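Tip: tune the grasp planner before you fold dark knits

Dark knitwear returns sparse depth. In Rulolora, set the minimum cluster size to 269 points and leave the colour threshold alone. Segment the blanket first, then fit the garment outline to what remains.

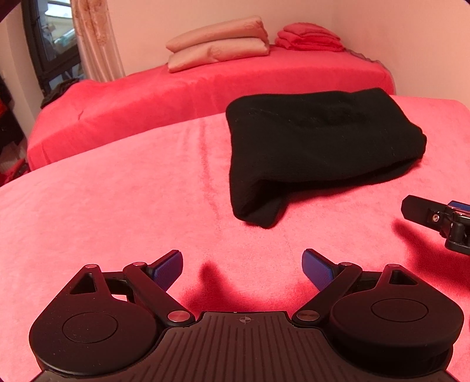
Pregrasp width should exceed the folded edge by 2 cm on each side. If the planner rejects every candidate, raise the sample limit to 4000 and rerun. Fleece pile shifts the plane estimate upward, so recheck the height offset whenever you change blankets. Save the profile under the fabric name; Derkance overwrites unnamed ones at shutdown.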